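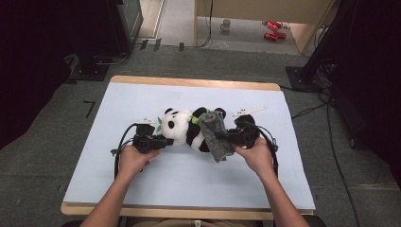
Ferrand Manipulation Group — Soft Object Handling

Gallery: The Panda Sessions

Most of robotics would like the world to be made of rigid blocks. The world keeps producing cloth and stuffed animals, so we have spent since November on those. Our method, Zakora, learns two-handed handling of soft objects from people holding a pair of hand-held grippers, with no robot arm involved until training is done. The full write-up is with reviewers. The gallery is for everyone who asked what we do all day.

The picture at the top is the task we call cover and uncover: one plush panda, one gray cloth, two grippers. The right gripper has hold of the cloth and the left one is near the head, close to a green leaf that our vision model spent its early weeks treating as the most important thing in any room.

The task sounds like something a toddler could do, and toddlers remain the stronger baseline. A cloth bunches differently every time it is put down, and a plush toy on its side moves when the cloth drags on it. Pull with one hand only and the toy tends to come along for the ride. People fix this with the other hand before they have noticed there is a problem, and that small correction is the thing we were after.

Some numbers for those who scroll straight to them. We collected 857 demonstrations of the task. Of those, 56 were thrown out, mostly for tracking dropouts and in a few cases for what the log calls "operator lost interest." The trained policy was then run on Judari, our two-armed test bench, where it failed 21 times before we stopped resetting the cloth the same way at the start of each trial. It had memorized our folding. We have since become much sloppier people, with better results.

What still goes wrong: very thin cloth, and any cloth the same color as the toy. The policy also likes to let go a little early, with great confidence. We are working on it.

Data and training code will go up on the Momis project page once the paper is out. The panda stays with us.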